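The Delura Method

The woman from Delura had promised my mother that the blocks would tell us everything. She said it on the phone, twice, and she charged three hundred dollars for the visit, so I drove over from McKinnon to watch everything get told.

My mother had cleared the sunroom. The old wicker chair was gone, and so were the seed trays. She had put on her good cardigan. I had not put on my good anything.

"You set them out however you like," the woman said. She had a voice like a dentist's waiting room. "There's no wrong way. The board is your life as it stands."

"It's a cutting board," I said.

"It's maple," said my mother, as if that settled it.

I had read the Delura brochure in the car. It claimed 1,097 satisfied families and it did not say who had asked them. It said the method came out of a clinic in Marnov, which I had looked up and could not find on any map. There was a second visit available for six hundred, and I wondered what the blocks could be holding back that was worth twice the money.

My mother took her time. She picked up each piece and turned it over before she put it down. She gave the yellow heart a place near the front and moved it, then moved it back. I kept my hands in my pockets. 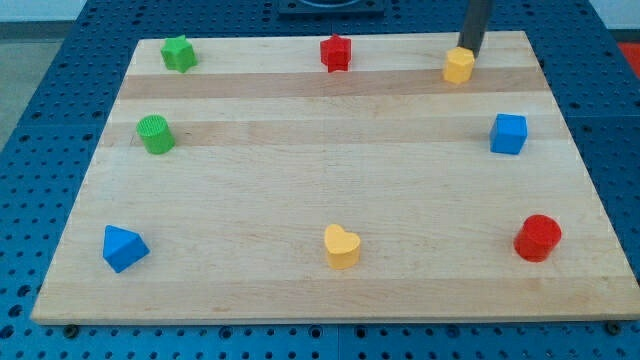 "You've left the middle open," the woman said.

"Have I?"

"Most people start there."

I said most people probably weren't being watched. The woman wrote something on her pad. I suspected she would have written something if the middle had been full, too, and that it would have taken her exactly as long.

"And the stars?" she asked. "You chose to keep the green one in the corner."

"Your father would have liked the green one," my mother said to me.

My father sold Drundeo water heaters for most of his life and never, in my hearing, expressed a view on stars. I was about to say so. Then I saw that my mother was looking at the blue cube, and that she had her thumb pressed against her wedding ring, and I asked the woman instead whether she took checks.

She did. She also left a folder about the second visit.

By 3 in the afternoon we had the sunroom to ourselves. I offered to box up the blocks, which the fee included, along with the board. My mother said to leave them.

"You don't believe any of that," I said.

"No," she said. "Do you want soup?"

I said I did. On the way to the kitchen she stopped and turned the heart a little to the left.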